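Wrist cameras vs head camera on a two-arm setup: is our ablation worth reporting?

Posted in Robot Learning > Methods and statistics
Tags: imitation learning, bimanual, ablation, sample size

Tudur Owen

I'm writing up the results chapter for a project called Erkwood and would like a second opinion before I put a claim in it that I can't defend.

The setup has two arms at a table, with a parallel gripper on each. There's a camera at the head and a small one on each wrist. An operator drives the arms to record demonstrations, and we train a policy by plain behaviour cloning on the images plus joint positions. The task is simple to state. The right arm picks up a small box, the left arm deals with whatever flat item is beside it, and both things end up in a marked area at the end of the table. A trial is a success if both are inside the marked area when the time runs out. There are no part marks.

We have 1,314 demonstrations. I trained two policies on the same set with the same settings. One gets all three cameras. The other gets the head camera only. Each was run for 40 trials. The three-camera policy failed 7 of them and the head-only policy failed 12.

My supervisor reads that as "wrist cameras help". I would like it to be true, as it agrees with what I see when I sit beside the thing. When I watch the head-only runs, most of the failures come at the grasp.
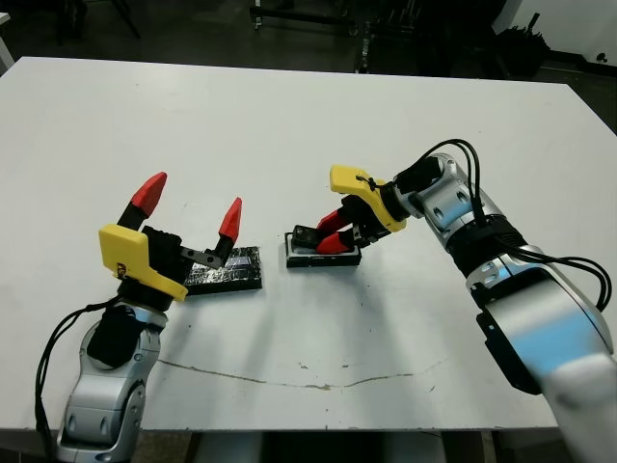
Grasping is where the two views differ most, and it is also where my notes are the thinnest. With the right gripper down on the small black box, the head camera gets the yellow housing and the two red fingertips, and from that angle I can't always tell whether the tips have hold of the box or are just pushing on it. The flat foil-covered tile over by the left gripper is a different sort of problem. It's shiny and crinkled, and small changes in light alter the whole look of it. I suspect the head-only policy copes with the tile by position and not by appearance. There is also a thin brown line across the table, like a crack, and a few stains near the middle. I've wondered if the policy has learned to place itself by those. If it has, then the head camera is getting help it wouldn't get on a clean table, and our comparison is understating the benefit of the wrists.

The other thing I should own up to is that 165 of the demonstrations were recorded after we shifted the table. They come from September and the rest are earlier. The table went back down in a slightly different spot, so everything past its far edge is different in those ones. I kept them in because throwing away data felt wasteful, and both policies were trained on the full set, so I figured it would affect them equally.

Gwenllian Humphreys, who shares the rig, doesn't agree that it's equal. Her argument is that the head camera is looking mostly at the table in every demonstration, old or new. The wrist cameras swing about, and depending on the pose they take in a good deal of the room.
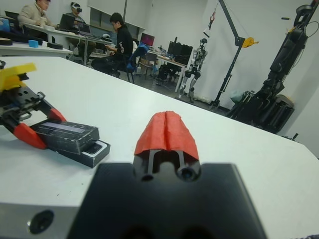
So a policy that uses the wrist views has more that can change underneath it. She thinks I should retrain both policies without the 165 and run everything again. I can do the retraining easily enough. The trials are the slow part, because someone has to reset the objects by hand each time and I have the rig for limited hours.

What I want to know:

Is a gap of five failures out of 40 trials each enough to say anything?

If I can only afford one more round of trials, should I spend it on repeating the same comparison, or on retraining without the table-shift demonstrations?

And is there a cheap way to check whether the policy is using the marks on the table?

I have logs of joint positions and all three camera streams for every trial. Logging is done through Tinance, our in-house recorder, so I can pull out any moment I like. What I don't have is a record of exactly where the objects started, other than what can be seen in the first head camera image.

Eluned Maddocks

I'll take your three in order.

On the gap: no, not by itself. The three-camera policy succeeded in 33 of 40. A 95 per cent Wilson interval on that goes from the high sixties to the low nineties. The head-only policy succeeded in 28, and 28 out of 40 is 70 per cent, sitting inside that interval. Comparing each number with the other's interval isn't a proper test, but if you run Fisher's exact test on the two-by-two table you will get a p-value nowhere near the usual cut-off. You can report the counts. You can't report that one is better.

Your data don't show that wrist cameras make no difference, either. A real difference of that size would be useful to know about, and your study was too small to find it reliably. Write it that way. Examiners are generally fine with "we saw fewer failures, the sample was too small to separate the two". What they don't like is a bold row in a table with no interval beside it.

On how to spend the next round: change the design before you decide what to repeat. You ran two separate batches. If the first batch was run on one afternoon and the second on another, then the lighting, the warm-up of the arms and the mood of the person resetting the objects all went along with the policy. Do it in pairs. Choose a starting layout, save an overlay of it from the head camera, run one policy, put the objects back to match the overlay, and run the other policy. Toss a coin for which goes first. Then look only at the layouts where one policy succeeded and the other failed, and use McNemar's exact test on those. A lot of the variation in these tasks comes from the starting layout, and pairing takes it out. You may get more out of the same number of trials, though I wouldn't promise it, because that depends on how closely the two policies agree on easy and hard layouts.

Write down the number of trials before you start and stick to it. Don't check the p-value as you go and stop when it looks good.

I would also stop scoring with a single pass or fail. You say most head-only failures happen at the grasp. You have the streams, so go back and label the stage for every failure: reach, grasp of the box, handling of the flat item, transport, placing. Have a second person label them without knowing which policy was running. For the grasp stage that means they should label from the wrist streams in both conditions. Those were recorded even when the policy couldn't see them, if I've read you correctly. If the head-only failures bunch up at the grasp and the others don't, that is a much more interesting finding than the totals, though you should still call it exploratory, as you've already looked.

On the marks: cover them. Lay a sheet of plain white card or vinyl over that part of the table, tape the edges flat, and run the head-only policy on the same layouts with and without it. Check first that the sheet doesn't change the friction much, or you'll be testing that instead. If you can't get the rig time, take the recorded head images, paint out the line and the stains in software, feed them through the policy and compare the predicted actions with the ones from the untouched images. Do the same with an equal area painted out somewhere plain as a control. It won't tell you about success rates. It will tell you if the policy is paying attention to that patch, and it costs you an evening.

Yao-tsung Kwok

Gwenllian is right about the wrists, in my experience. We had the same thing on the Troretti arms at my old lab. Wrist cameras see everything. Chairs, screens, people sitting at desks, other robots parked on their stands. If your people always sit in the same place the policy can pick up on it and you won't know until someone moves a desk.

I'd just crop the top off the wrist images and retrain. Random colour changes and shifts during training as well, if you aren't doing it. A couple of cloth screens behind the table also works and is cheaper than arguing about it.

I wouldn't bother with the statistics so much. If it looks better it usually is better. Forty trials is more than a lot of papers have.

Eluned Maddocks

Replying to Yao-tsung: screens are a good idea for new data, but they would make the test scene unlike every demonstration already recorded, so I wouldn't put them up for this comparison. Cropping needs some care too. The top of a wrist image is background in some poses and tabletop in others. Crop too hard and the policy loses sight of the object on the approach.

I can't agree on the last point. Other papers having fewer trials doesn't make these ones say more.

Emília Hrnčiar

One thing the other answers haven't picked up. You trained each policy once. If you train the same network again with a different random seed you can easily get a policy that does noticeably better or worse on the real arms, even when the validation loss is the same. So your 40 trials tell you about that one set of weights. They don't tell you much about "three cameras" in general.

With limited rig hours I'd train a few seeds of each and split the trials between them, instead of putting all of them on one. Keep Eluned's pairing. The analysis gets a bit messier (a mixed model with seed as a random effect, or just show each seed as its own row and let the reader see the spread) but the claim is closer to the one you want to make.

About the 165 demonstrations. I'd retrain without them, but I wouldn't spend a full round of trials on it. First work out which table position the rig is in now. You don't say if it was moved back. If it's still in the September position, then those 165 are the only ones that match your test conditions, and dropping them could make the three-camera policy worse for a reason that has nothing to do with your question. That needs a sentence in the chapter whichever way it goes.

For starting positions, the first head image is enough. Pick two corners of the box and two of the flat item by hand in each one. We did this at Penry for a whole year of old trials and it was dull but quick.

Tudur Owen

Thanks, all three. The table is still in the September position. I hadn't thought about what that does to the comparison and it changes my plan.

I'm going to keep the full set, train several seeds of each, and run in pairs with an overlay from the head camera. Gwenllian has agreed to label the failures blind. The painting-out test on the table marks is running on the recorded images now, with a plain patch as the control. I'll post the numbers under this thread when I have them.

The chapter will give the original counts with intervals and say the difference wasn't separable. My supervisor has seen that wording and is all right with it.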